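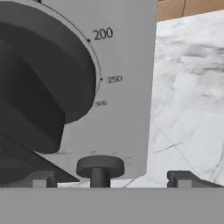 Posted in: Home & Kitchen > Countertops and Surfaces

Sealing marble before a move, worth it?

breleda_jean
We are closing on a house in Kadcombe in January and the kitchen has white marble counters. The seller, a Mr. Ambrose, left a note saying they were last sealed "a few years back" and nothing else. I have only ever lived with laminate. My question is whether I should seal them before we move in or wait and see how they do. The place will be empty for 14 days between closing and the movers, so that is the easy time to do it. I would like to do it myself if it is not hard.
Jean Innes

ottoman17
Do the water test first. Put a spoonful of water on the counter in a few places, near the sink and somewhere it doesn't get used much. Come back in 15 or 20 minutes. If the stone went dark under the water, it needs sealer. If it wiped up clean, leave it alone. Sealing stone that doesn't need it gives you a haze that is a pain to get off.

evander_f
Agree with the water test. I would add that sealer does not stop etching. People mix those up all the time. A stain is something that soaks in, like oil or coffee. An etch is acid eating the polish, like lemon juice or vinegar, and it leaves a dull mark. Sealer helps with the first and does nothing for the second. We sealed ours and had a ring from a cut lime the same week. My wife was not happy with me.

kitchenrat
I'll be the one to say it. Rip it out and put in quartz. Marble in a working kitchen is a mistake. I did two kitchens in Flavville for family and both of them complain about it every Thanksgiving.

azadeh_p
I don't agree with that at all. I have had marble for 17 years and cook every night. It has marks. You stop seeing them. If Jean likes how it looks there is no reason to tear out good stone before she has even made toast in there.

kitchenrat
17 years of marks is what I'm talking about.

azadeh_p
And I still like it. My sister's quartz has a burn next to the stove from a pan, and that is not coming out either. With marble you can at least have somebody come hone it.

breleda_jean
We are not ripping anything out, there is no money for that. Is honing something I could ask for now? The part by the window is pretty dull compared to the rest.

jabari_m
I did stone work for nine years before my back quit. Yes, you can have it honed, and an empty house is the best time because it is wet and messy. Get them to look at it in person before they give you a price. If someone prices it over the phone, call someone else. Honed finish is matte, so etches show less, but it takes in stains a bit faster, so you would want to seal after. Let it dry out at least overnight before the sealer goes on. Longer if the house is cold.

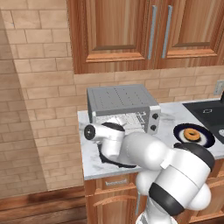 For the sealer itself, get a penetrating one and not a topical coating. Wipe it on with a lint-free cloth and work in small sections you can reach without stretching. Let it sit as long as the label says, then wipe all of it off. All of it. What people get wrong is leaving the extra to dry on top. Do the edges and the sink cutout too. The cutout is raw stone and it drinks more water than anywhere else.
Jabari Mwaipopo

evander_f
Good point on the cutout. I missed that on ours and there is a dark line there now.

ottoman17
One small disagreement with Jabari. I would not bother with honing the whole thing if only the window part is dull. Couldn't they just polish that section to match?

jabari_m
They can try. Matching a spot polish to old polish is harder than doing the whole top, and in daylight by a window you will see where it stops. If the budget is tight, do nothing and live with it for a year.

azadeh_p
Live with it for a year is good advice. Also use a cleaner made for stone, or just dish soap and warm water. No vinegar, no bathroom spray.

breleda_jean
Thanks everyone. Did the water test today at the final walkthrough, the agent let me. It went dark by the sink after 20 minutes and stayed clear everywhere else. Do I seal the whole top or only that side?

jabari_m
Whole top. It won't hurt the rest if you wipe it off right, and then you know what date it was done. Write the date inside a cabinet door.

kitchenrat
Still say quartz.

evander_f
Which sealer did you end up with, Jean? The hardware store on Rankin near us only had the spray kind and I didn't trust it.

breleda_jean
Haven't bought it yet. Will post when I do.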